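Subject: Re: [pralerton-snacks] Tray for the October swap table
From: Roswitha Ackermann
Date: October 7, 2019

Hi Shengli, hi everyone,

Shengli Pan wrote:
> I'm happy to bring the tea again but I don't know what people want to go
> with it. Last time we had far too much sweet stuff and I took half a bag
> of it home. Also, did we ever decide about plates? I don't mind washing up
> but I do mind washing up 36 little saucers in that sink. And could someone
> tell me which cloth we're using, the plain one or the waffly one? The plain
> one still has the Testau jam on it from September.

Right, I'll go through these backwards, as the cloth is the easy one. The waffly one, please! I know it's a bit frayed at the ends but I've grown rather fond of the fringe, and it washes much better than the plain one, which I've had in soak twice and the jam is still winning. If anyone has a trick for jam that doesn't involve boiling the thing, write to me off list.

Plates: no saucers. I'm with Shengli on this. I'd like us to try a steel tray in the middle and let people help themselves with a paper napkin. With the tray in the centre there's still a decent bit of table left over for the packets. 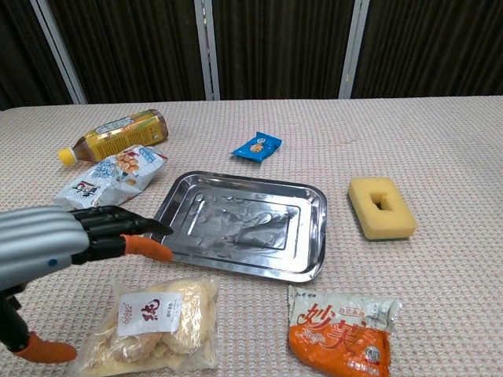

Tray in the middle, tea and snacks behind it, sponge to the right.

The tray has a few dents in it, which I don't mind at all, but if somebody has a smarter one with the same sort of raised rim then do say. I'd want to keep the rim. We had crumbs everywhere in September and I was still finding them under the piano when I went in to do the chairs.

As for what goes with the tea, I'd go for mostly savoury this time, with a few plain crackers for those who like something to nibble that doesn't taste of much (my mother was one of these, she could make a single cracker last a whole afternoon). I'd love to see more of the little packets too. They're easy to hand round, and the ones left sealed can go back in the cupboard for next month. Big bags are fine but please bring a clip or an elastic band, they go soft so quickly in that room.

Shengli, is it all right if the tea comes in bottles again? I thought it went down very well, and it saves us queuing for the kettle. I stood there for what felt like half the evening last time, chatting to the Sonico people about parking. Lovely people, but there is only so much to say about parking.

With the tray a bit nearer the front:

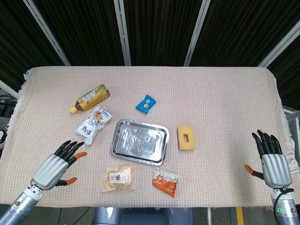 Same cloth, tray still empty, crackers in the clear packet in front of it.

I think I prefer things spread out like this, though I'd probably stand the bottles up on the night so the labels can be read, and move the sponge over to the sink where it belongs. Speaking of which, we do need more sponges. I like the yellow ones with the hole through them, I can hang one on the hook by the tap. I'll get a pack if somebody else will do washing-up liquid.

The swap itself starts at the usual time and Fu House is open from half an hour before. The kitty was at 1,394 in September and is now 1,471, so we can easily stretch to napkins, and I'll buy a packet of 50. Keep your receipts for anything else, please, and put your name on the back this time!

Oh, and whoever left a green umbrella on the radiator, it's in my hall.

Roswitha

--
To stop getting these messages, write to the list with "leave" in the subject line.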